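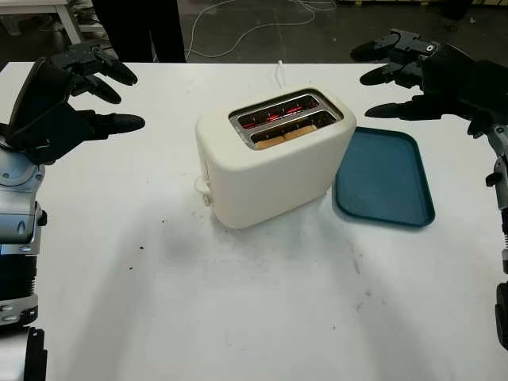 Clivent Home Renovations has prepared this guide for homeowners who intend to replace a kitchen splashback themselves. It applies to ceramic tile on a plasterboard wall. Stone and glass panels are covered in a separate guide.

## Before work begins

Turn off the power to any outlets on the wall at the switchboard and confirm that they are dead. Outlets that must be moved or extended are the responsibility of a licensed electrician. Clear the benchtop and cover it with a drop sheet.
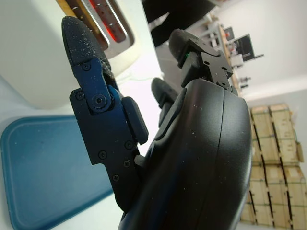 **Can new tiles be laid over the old ones?**

In most kitchens we advise against it. The added thickness leaves outlets sitting too deep and places extra weight on the plasterboard.

## Removing the old tiles

1. Score the silicone along the benchtop with a utility knife.
2. Rake out the grout around one tile near the end of a row, then ease a flat scraper behind it.
3. Work outward from that tile. Wear eye protection and gloves -- broken glaze is very sharp.
4. Scrape away the remaining adhesive. Where the paper face of the board has torn, replace that section before going further.
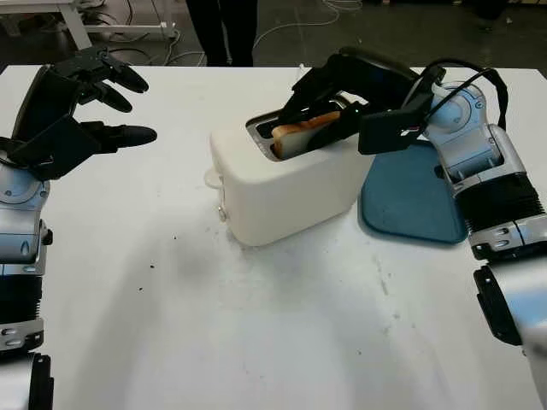
## Setting out and fixing

1. Mark a level line along the wall and find the centre of the most visible section. A dry layout on the floor will show whether narrow cuts fall at the ends.
2. Apply adhesive with a notched trowel, covering only as much wall as can be tiled in 20 minutes.
3. Press each tile firmly into place and insert 2 mm spacers. Leave a 4 mm gap at the benchtop for silicone.
4. Check the rows with a level as you go. Tiles from the Prelano range vary slightly in colour, so draw from several boxes at once.
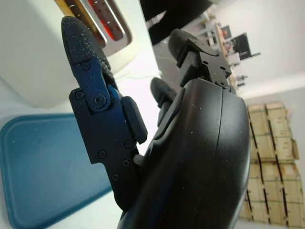
## Grouting and sealing

Allow the adhesive to cure for the period stated on the bag. Spread the grout diagonally across the joints with a rubber float, then wipe down with a damp sponge, rinsing it often. Fill the benchtop gap and all internal corners with a flexible silicone in a matching colour. Grout should not be used there, as it will crack when the wall moves.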